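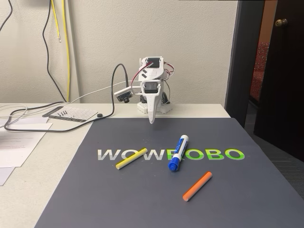

Review: a printed desktop arm kit, after a season in a school robotics club

12th October

Our club picked the arm for the tidy-up challenge at the Vass meet, where a robot has to clear a desk of whatever a typical classroom leaves lying on it. Chalk and markers, mostly. We had been promised that the build would take an afternoon. It took 4 club sessions, one of which was spent looking for a screw that was in the bag marked "screws".

What you get

The kit is white 3D-printed parts, a pile of small servos, wires in red, black and white, and a work mat with WOWROBO across it in letters you could read from the bus stop. We ordered ours through Jidine, who packed it well and answered emails. The little camera on its bracket came in a separate box from the same order and bolts to the side of the arm. The prints were clean apart from a few whiskers that came off with a fingernail.

Putting it together

The instructions are fine up to the second joint and then get shy. There is a diagram of the gripper that several of our members turned upside down, independently, and preferred. Center every servo before you screw the horns on. We did this for all of them except one, and had the pleasure of taking the arm apart to reach it.

The wiring is where the looks suffer. The leads come out of the sides in big loops and hang down the back, and no amount of twisting will make them resemble the product photo. We tried cable ties and the arm stopped turning left. The ties came off.

Getting it to pick things up

Our students run the arm from code they wrote on top of Dadberg, the control library our club has used since April. The first version knew one trick, going to a fixed spot and pinching. With a stick of chalk laid on that exact spot it looked like genius. Move the chalk a finger's width and it pinched air with great confidence.

The camera version is better. Pale yellow chalk on the dark mat is easy for it, orange chalk too. A blue marker lying across the green lettering is harder, and the pale letters confuse the color threshold so badly that one build of the code tried to tidy away the W. For anyone writing their own vision code, I'd flip the mat over or cover the print. We left it as it was - the students felt the logo was a worthy opponent.

Chalk is a mean test object. It's round, it rolls, it snaps if you squeeze, and it leaves dust on everything. The narrow gripper tip handles it nicely if it comes straight down and takes the stick across the middle. Near the ends, the stick swings like a gate. Our final settings managed up to 160 pickups in a session before a servo got warm enough for us to call a break.

Against the Zatetti

We also have an older Zatetti arm, metal, heavier and twice the nuisance to carry. It cost us 500 dollars and this one was 300. The Zatetti is stiffer and repeats a move more closely. It is also a sealed box, and when it sulks you post it back to somebody. With the printed arm, a cracked bracket meant an evening with the club printer and a file. For teaching, I know which I'd sooner have on the desk.

Good
Light, repairable, and slow enough that a beginner can follow what it's doing. Drops chalk quietly.

Less good
Instructions. Cable loops. A bit of play in the lower joints that you'll spend a long time blaming on your own code, and then it will turn out to be your own code as well.

Who should buy it

A club with a few patient members and a printer somewhere in the building. If you want something to unbox on Friday and win with on Saturday, keep walking. We came in the middle of the table at Vass, beaten by a team whose robot was basically a dustpan.

Four stars. I'd buy a second one for the spare servos alone.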